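Saengthong Community Workshop: Household Electricity Use in Shared Student Housing

Project report submitted by Wiroj Yensuk and Duangjai Mahawong
Department of Applied Sciences, Wembridge College
28 October 2026

Summary

This report presents the results of a study of electricity use in shared student housing near the Wembridge campus. The study examined how much electricity is used by appliances left on standby, and whether a short printed guide changed the habits of tenants. A total of 37 households took part. Standby use was found to be a larger share of the total than most tenants had expected, and the guide had a modest effect that was strongest in smaller households.

1. Background

Most students at Wembridge live in rented houses shared by three to seven people. In many of these houses the electric bill is divided equally, regardless of who uses what. Earlier coursework in the department suggested that this arrangement gives tenants little reason to switch things off, but that work relied on interviews alone. The present project was designed to add measurements to the interviews.

The project was carried out with the support of the Saengthong Community Workshop, which lent bench space and plug-in meters. The housing office of the Etitska residence group distributed our letter of invitation and took no further part in the study.

2. Method

Each household was visited twice. On the first visit we listed the appliances in the shared rooms, fitted plug-in meters to the ones used most often, and asked one tenant to complete a short survey. Bedrooms were not included, as several tenants asked that they be left out. The meters stayed in place for 7 days. Half of the households then received the printed guide, and the meters were left running for a second week of the same length.

In all, 219 appliances were listed. Standby power was taken as the lowest steady reading over a full night. Where an appliance was unplugged by a tenant during the week, that night was dropped from the results.

The meters were Nirico plug-in models. Before the first visits in July, each was checked at the workshop against a known load. Two read consistently high and were set aside. The remaining meters agreed closely enough for our purposes, although we would advise any later group to repeat the check at the end of the study as well as at the start.

3. Results

Game consoles, sound systems and older television sets had the highest standby readings. Phone chargers, which tenants named most often in the survey as a source of waste, used very little when nothing was connected to them. Microwave ovens fell between these groups, and most of their standby use went to the clock display.

Households that received the guide reduced their overnight use in the second week. The change was clearest in houses with three or four tenants. In the larger houses the results were mixed, and in two cases overnight use went up. Both of these houses had guests staying during the second week, and we have kept them in the results with a note.

The survey asked tenants what they thought standby use cost the house each year. Answers varied widely, with the highest at 600 dollars. Most tenants said they had never discussed the matter with the people they lived with.

4. Limits of the study

The households volunteered and may have been more interested in the subject than other tenants. The study was also done in summer, when heating is off and some rooms are empty. Two weeks is a short period, and we cannot say whether the lower readings would have lasted through the fall term.

The meters were less accurate at very low loads. Readings for chargers and small lamps should therefore be treated as estimates – the ranking of the larger appliances is not affected.

5. Recommendations

We recommend that the guide be revised to give less space to chargers and more to consoles and sound systems. It should be handed out when tenants sign the lease, together with a suggestion that one person in the house be responsible for switching off shared equipment at night. A follow-up study in winter would be useful, and the survey form is available from the department for that purpose.
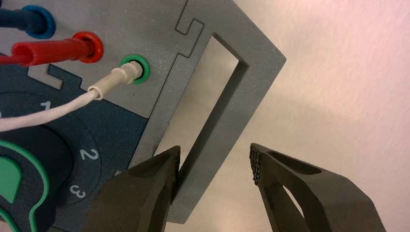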